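Fui à feira de fios de Penside em 21/01/2023 e ainda estou com a cabeça cheia de cores! Cheguei cedo, com a lista na mão (meias, um gorro e talvez aquele colete que adio desde o outro inverno), e a lista durou até à segunda banca.

A Korketti tinha 276 tons de lã numa parede só, é o que dizia o cartaz, e eu acreditei. Mexi em tudo, claro. A lã é mais áspera do que eu esperava, mas a senhora da banca garantiu que amacia com a primeira lavagem, e trouxe duas meadas de 300 metros, uma cor de ferrugem e outra de um verde meio musgo. Na Manurung só havia algodão e misturas com linho, lindos para o verão, caros para a minha carteira. Fiquei-me por um conjunto de agulhas circulares de 8 mm.

À tarde fiz a oficina de jacquard a duas cores, na sala do fundo. Éramos 11 à volta da mesa, cada uma com a sua tensão de fio, e a minha primeira amostra ficou tão repuxada que parecia um saco de batatas. A segunda já se deixava ver: fios soltos atrás, sem apertar, e virar o trabalho de vez em quando para espreitar o avesso.

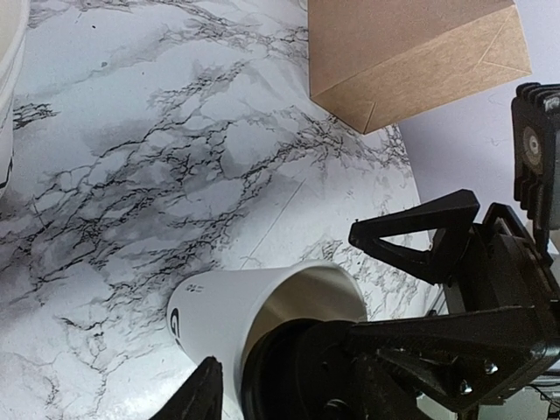
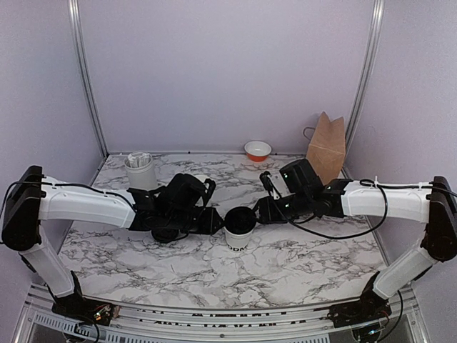
O colete vai ser com o verde musgo, está decidido, e falta só escolher o desenho. Andei a pensar em losangos, mas o que me apetece mesmo é um padrão como o daquele tampo branco, com os veios cinzentos e pretos a ramificar-se, coisa para passar para papel quadriculado com muita paciência. Em fevereiro há encontro na loja da Anum e levo a amostra, se até lá não a tiver desmanchado.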